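Minutes – Working Group on Good Practice for Shared Robot Cells
Monday, November 24, 2025
Minutes taken by the group secretary, Prondovico

1. Previous minutes
Accepted with one fix: the Sterberg cell has four access points. The last minutes said three.

2. Speed limits near people
Economou asked again for a single speed limit across all sites. Sistel would like each site to set its own limit after a risk assessment. The group agreed on a default of 155 mm per second for any arm running with a person inside the marked floor area. A site may go lower without asking. Going higher needs a written assessment, filed before the run. The limit for runs with the floor area clear stays at 500 mm per second.

3. Tabletop setup
Most of the meeting went on this item. The draft said that nothing may be on the table except the objects in the task. Sterberg pointed out that a powered object brings its cord with it, and the draft said nothing on cords. New wording, agreed:
– A cord on the tabletop is treated as an object in the task and goes on the setup sheet.
– The operator checks the path of the cord before the first move and after any change to the layout.
– No knots or tight coils.
– Cables on the arm itself are checked at the same time, with the gripper at its lowest working point.
Sistel wanted cords taped down in every case. Not agreed. Tape will be left to the site.

4. Lamps and glare
Prondovico reported that a lit lamp on a white table can wash out part of the surface for a fixed camera. The group did not want a ban. The setup sheet will get a line for light sources on the table, on or off, and a line for glossy objects.

5. Stop button
Carried over. Economou still owes the group its text on who may reset after a stop. The three sites with older controllers will need a separate note.

6. Sign-off
Setup sheets are to be signed by the person who starts the run. A sheet signed for one layout does not cover the next one, even with the same objects.

7. Actions
Prondovico – revised section 3 to all members.
Sistel – note on older controllers.
Economou – reset text, before the next meeting.
Sterberg – sample setup sheet with the new cord and light lines filled in.
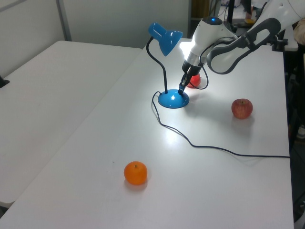
Next meeting at Sterberg, date to be set by email. Comments on the revised section 3 should reach Prondovico before then, in writing, with the paragraph number.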